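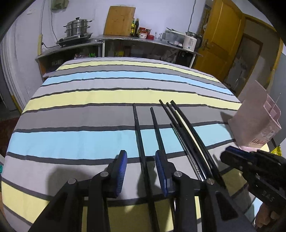

Chopsticks belonged in the kitchen, according to my sister, and a bed was for people. I pointed out that in my apartment the steel counter started where the pillows stopped, so the whole place was the kitchen, or the whole place was the bedroom, depending on who was paying rent.

She had come to help me sort utensils. The lease from Kuroda allowed 569 square feet. The tape measure disagreed, but it was an old tape measure.

"These don't match," she said, holding a cream chopstick against a black one.

"They've been living together since January."

"Where's the other cream one?"

I said it had left. She gave me the look she'd given both my fiancés and dropped the chopstick into the pink holder, where it leaned in a corner by itself. Then she went after the black ones, two at a time, very gently, as if the striped duvet were asleep.

"You could buy a table," she said.

"And put it where?"

She looked at the bed for quite a while. Then she asked which side I ate on.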